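ok so I finally did the thing I've been threatening to do since December and moved my sourdough out of the fridge and into a real routine. thread, because I have feelings

background: I bake out of a kitchen the size of a closet on the Plerar side of town. one oven rack, one good bowl, a starter I named Flakano that has survived two moves and a power outage

I feed it at 7 in the morning and again right before bed. 100 grams of flour, same of water, stir, go away. I used to do this whenever I remembered and the bread came out like a doorstop lol
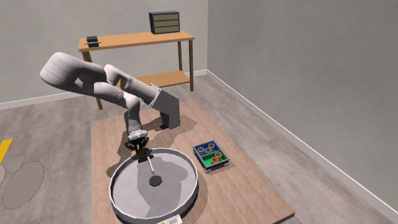 anyway the second thing I changed was the flour. the Nitance mill sells a bread flour in big paper sacks and I love it so much I'm kind of embarrassed. dough feels stretchy after 30 minutes, barely any kneading

water matters too! mine comes out of the tap smelling like a pool in summer, so I leave a pitcher out overnight 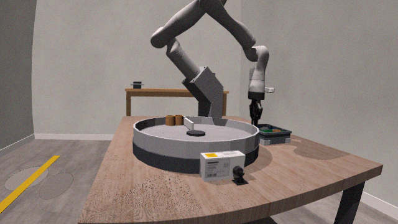
Shaping is where I still mess up. I get scared and add too much flour and then nothing sticks to itself and the loaf spreads out sideways. what I want is one clear work surface and the dough right in the middle of it, where that big round turntable or bin is sitting on the wooden table up there. mine gets a corner between the toaster and the dish rack, so I shape at an angle with one elbow in

my last loaf weighed 626 grams after baking and I sent that number to my whole family. no replies yet 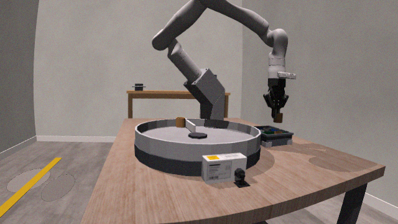

Do you need a Dutch oven? A heavy lidded pot makes it a lot easier to get a good crust, but I baked on an upside down sheet pan with a tray of hot water underneath for a whole year and we ate every one of those loaves.

ok also please stop slicing it hot. I know. I KNOW. wait an hour, the middle is still setting and it'll go gummy on you

if you want to start your own, the little bakery on Iyer Street will give you a spoonful of theirs if you bring a jar and ask nicely before the lunch rush
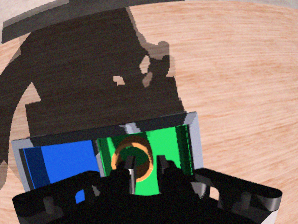
Two compartments, one tray, wooden tabletop.

next up is rye, which I've been told is like working with wet cement. going in anyway, will report back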